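Search this guide

Section 6. Recording Demonstrations on the Task Board

6.1 Scope

This section describes the procedure for recording demonstrations at the Plamodmont teleoperation station. It applies to all operators at the Jakasstead site and replaces the version issued in January. Installation of the Gudel recording software is covered in Section 4 and is assumed to be complete.

A demonstration is one continuous recording of one task, performed by one operator, from the start signal to the stop signal. A standard session consists of 80 demonstrations. Sessions may be divided between two operators, provided that each logs in under a separate operator code.

6.2 Before the Session

1. Log in to the recording computer and open the session sheet.

2. Select the task family: plugs and leads, toggle switches, sliders, push buttons, or rotary knob. Only one task family may be recorded in a session.

3. Confirm that at least 160 GB of disk space is free.

4. Open the preview window and check every camera stream. The wrist view must show the gripper fingertips and the part of the board to be handled. Clean the lens cover with a dry cloth if the preview is hazy.

5. Bring the arms to the ready position and release the hold.

Note: Lead tasks require the wrist preview to be checked a second time with the gripper close to the sockets. A view that is satisfactory from a distance may be blocked at close range.
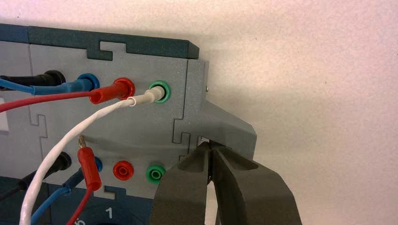 6. Enter the starting condition of the board in the session sheet. Record the state of every control that belongs to the selected task family. For lead tasks, record the color of each plug and the socket to which it is assigned.

7. Record one trial demonstration, play it back, and delete it.

CAUTION: Do not reach into the enclosure while the arms are released. Engage the hold and wait for the status light on the operator console to turn steady before touching the board or any lead.

6.3 Recording a Demonstration

1. Read the instruction shown on the operator console. The instruction is the text that will be paired with the recording and must be carried out as written.

2. Press the left pedal to start recording. Wait one second before moving.

3. Perform the task at an even pace. Small corrections are acceptable and should be left in the recording. A missed grasp that is recovered within the same attempt is a useful example for the policy.

4. When the task is complete, open the gripper, withdraw from the board, and hold still for one second.

5. Press the left pedal again to stop.

6. Mark the demonstration as Success, Recovered, or Failed. Do not delete failed demonstrations – they are stored separately and used to train the success detector.

The time limit for a single demonstration is 51 seconds. The software stops the recording at the limit and marks it Failed.

6.4 Placing the Board

The board is moved between blocks so that the policy does not learn a single fixed position. After every 20 demonstrations, engage the hold, shift or turn the board by hand, and enter the new block number. The whole board must remain visible in the overhead preview, and both arms must be able to reach the controls in use without touching a wall of the enclosure.
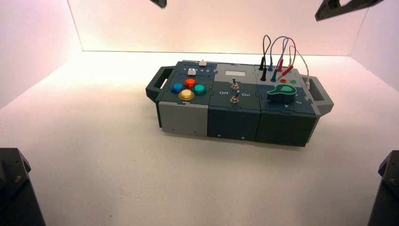
Akbari asked, during review of this section, whether operators should follow a printed grid when moving the board. The comment noted that people left to choose for themselves tend to return to the same few placements, and that the first data set from Jakasstead had shown exactly this. The reviewer recommended that the software suggest a position for each block.

This recommendation has been adopted in part. The Gudel software now displays a suggested placement at the start of each block. Operators should follow it as closely as is practical, and may depart from it if an arm cannot reach. Any departure is entered in the Remarks field.

6.5 Writing Labels

Labels must be specific enough that a second operator could repeat the task from the text alone.

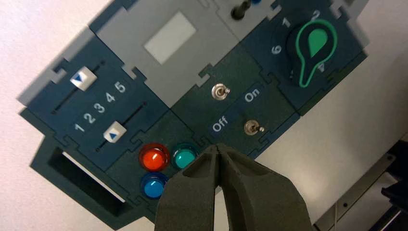
Each label names the control, the action, and the end state, in that order. Directions such as "left" or "up" are not permitted, as their meaning changes whenever the board is turned. Operators should rely on the markings on the board itself. The numerals 1 to 5 between the two slider tracks serve as reference points for slider tasks, and the words "On" and "Off" beside the toggle switches serve the same purpose for switch tasks. Where a control has no marking, use its color. Abbreviations are not accepted by the label checker.

6.6 Closing the Session

1. Engage the hold and return the arms to the rest position.

2. Select Upload and leave the computer running until the transfer report appears.

3. Compare the number of demonstrations in the report with the session sheet. If the totals differ, do not clear the local disk.

Last revised 17th November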